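### 3.2 Garment states before folding

Folding is normally described from the moment the cloth is flat. In our material, much of the handling comes earlier, while pieces are still lying across one another and their outlines have yet to be found. We therefore treat the laid-out state as a stage of its own and code it separately from folding and stacking.

The garment set was put together by Vinzenz Gasser from ordinary household laundry and covers 8 classes, including shirts, trousers, towels and plain rectangular cloths. Thin knits were kept in the set although they curl at the edges and are hard to outline. After cleaning, 2,648 states remained. Each was coded for three properties: spread (flat, part flat, bunched), contact (separate, touching, overlapping) and whether the class of each piece could be told from its outline alone.

The last property gave the most trouble. A trouser leg and a long sleeve have almost the same outline when the rest of the garment is hidden or turned under, and coders were told to enter both classes when they could not choose. Contact was also difficult where two fabrics met along a narrow strip, which may be a seam, a drawstring or the edge of a third piece. Such cases were coded as touching unless one fabric clearly lay over the other. Figure 3 gives a case of this kind, with a large yellow-green cloth spread flat on a white table and a blue garment meeting it at one side.

Pieces held partly in the air were coded by the portion resting on the table. A hanging strip with only its lower end on another cloth was entered as bunched and touching, with its class left open if the outline did not settle it.

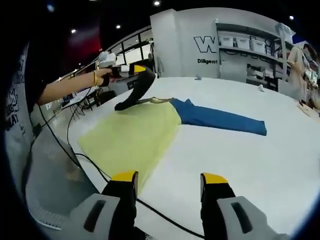

Where two coders disagreed on contact, the state was passed to a third, whose entry was final. Disagreements on class were kept in the data as double entries and are treated as such in Section 4.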